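Notebook, sim bench
21 September 2018

Second day with the trial license of Dreltiline, the kitchen simulation pack that Mitusar wants us to take for a year. Aslak asked me to write down what I'd say over coffee anyway, so this is that, with slightly fewer swear words. The sales blurb promises 453 household objects and 67 room shells, all ready for a tabletop arm. I haven't opened most of them and I'm not going to before the call.

Getting it running

Install was fine on the second machine. On the first one it hung at the license check until Marwan found the proxy setting (it's in the wrong menu – under Display, of all places!). After that the scene loaded in almost 12 minutes the first time and quickly after that, so I guess it builds some kind of cache. Ask Mitusar where the cache lives, the home partition is already crying.

I picked the stone-counter kitchen with the sunset outside the window, mainly because I like it. The arm goes in the recess between the counters and you get the two-finger gripper by default. I left the fingers open and just looked around for a bit before running anything. The marble is really nice, veins and all, and you can see the dip tube inside the pink soap bottle, which made me way too happy. The goose on the counter has quite good feet. Vilgot has already asked if we can keep the goose whatever we decide about the license.
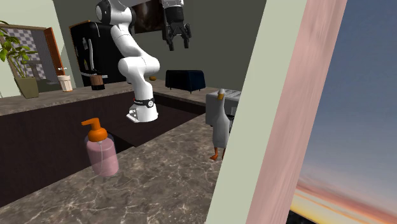 Moving things around

Objects come in by name from a search box and drop where you click. Searching is okay, but the names are all over the place: "bread_loaf" and then "LoafBread2" for a different one. Siham started a lookup sheet, it's in the shared folder, please add to it and don't make your own.

What I wanted to know was whether I can get the gripper down over something tall and narrow without fighting the controls. Jogging in the tool frame is smooth, better than what we had from Nordin, and the little nudge keys are a great idea. I lined up over the gray bottle-shaped thing behind the rack, fingers pointing down, tip of it just under them. I did that by eye from the side view, with the soap bottle and the bread well clear on the right. The rack is closer than I'd like! I would want the collision margin drawn on screen, and if there is a way to show it I couldn't find it. Ivar thinks it's in the debug overlay. Ivar, if you read this, write down which key.

One thing to bring up: from that view the bottle leans a bit, and so does the soap. I don't know if that's the physics settling or my camera angle, and there's no readout for object tilt unless you write a script. For a paid product I'd expect a number in the side panel.

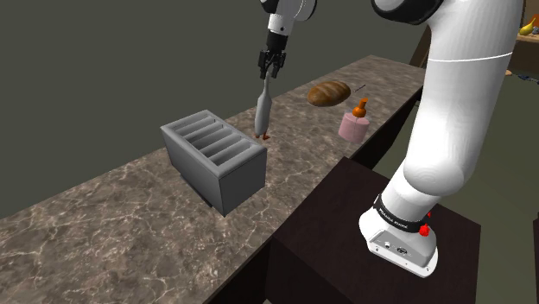
Stuff to ask on the call

Does the year price cover both machines or one seat? The quote says 4 seats in one place and "per site" in another.
Can we bring our own meshes? Motau let us do it with a plain folder drop and I'd miss that badly.
Object tilt and collision margin on screen, see above.
Lighting. The dark cabinets go almost black down by the pedestal and I'd like a fill light I can switch on.
Naming of the objects. Is anyone cleaning that up?

Where I am right now

I like it more than I expected to. The rendering is lovely and the jogging alone would save me a lot of muttering. I'm still not ready to sign for a year with the seat question open, so I'd push for a longer trial first. Marwan has the login if anybody wants a go – save under your own name please, and leave my kitchen alone until I've written the tilt script.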